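Pevari bench notes, August, started 8.40 am

Torque testing of the 4.5 mm cortical screws in the synthetic femur blocks, second batch. Rungnapa set the driver to 360 degrees per step and logged angle and torque together. Peak insertion torque came in lower than the first batch in the low-density foam, as expected. The spreadsheet still has the old pilot hole diameter in the header; Mojtaba to correct before anyone plots from it.

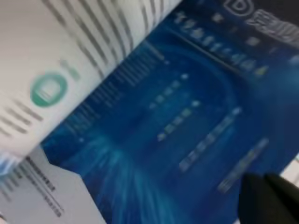
Plate bending continued after lunch. Specimen 7 went to 1358 N before yield, specimen 8 to 2075 N, and I don't trust the second value. The lower rollers had crept outward on the fixture, so the span needs re-measuring before 8 is either kept or dropped. Orathai wants the fixture drawing and the span tolerance in one printed booklet for the bench, grey text on white pages, with a green circular logo at the front of ours so it doesn't get mixed up with the supplier's. Fine by me. Yield was taken at 0.2% offset for both.

Cyclic run on the Zisance frame stopped at 261 cycles on the displacement limit. No visible crack under the loupe. Limit was set for the shorter plate. İlker has reset it and will restart from zero with a fresh specimen.

To do: order foam blocks, same density grade. Ask Ekkachai whether the load cell certificate covers the lower range.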